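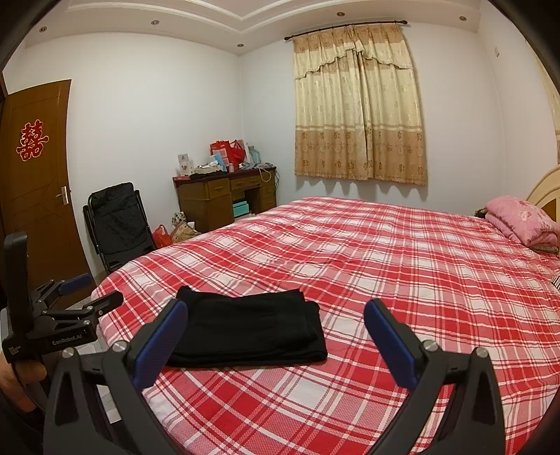
Folding work with the hand-held grippers: a folded black garment on the bed between the open fingers.

Progress report to the Olivares fund: automation in the Husdale linen and clothing service
Period covered: up to the end of December
Prepared by Pilar Villalba, service manager

1. Summary

The Husdale service washes, folds and puts away clothes and bedding for people who need help at home. The grant pays for a first attempt at automating part of the folding. In this period our staff recorded folding work with hand-held grippers, and Stodirine used the recordings to train the folding arm at our Drallville laundry. The arm now runs on the afternoon shift. It handles trousers and towels. Shirts, fitted sheets and anything with buttons are still folded by hand.

2. Work done

Five members of staff were trained on the grippers. Recording took place in ordinary bedrooms, on beds as well as on tables, as agreed in the plan. Each person worked with a gripper in each hand for no more than an hour at a time. We had planned for two hours, but wrists and thumbs were sore after the first trials and Delia Iturra asked for the change. It slowed the recording, and we finished later than we had told you we would.

In total 47 homes agreed to take part. Nine withdrew before we visited, most of them over worries about being filmed. We have rewritten the consent letter in plainer language and added a phone number for questions.

3. What has changed for staff

No posts have been cut and none will be during the grant. Two folding posts at Drallville have become mixed posts: half the shift at the table, half loading the arm and checking what comes off it. Gervasio Insaurralde and Angelica Samonte hold these posts. Both moved up one pay step.

Their views differ. Gervasio prefers the new work and says his back is better for it. Angelica finds the checking dull and would like to go out on home visits again for part of the week. We are looking at the rota.

The arm is slower than an experienced folder. It also stops when two items are stuck together, and someone has to walk over and free them. Staff at the nearest table were doing this on top of their own work. It is now written into the mixed posts.

4. Problems

Dark clothing gives the most trouble. The arm often misses the edge of black trousers and folds them crooked. Stodirine has asked for more recordings of dark items on patterned bedding, and these are under way.

5. Next period

Ainhoa Benítez will take over the home visits. We will finish the dark clothing recordings, start on shirts, and repeat the staff survey. The spending table is attached separately. We ask your approval to move the unspent travel money into staff training.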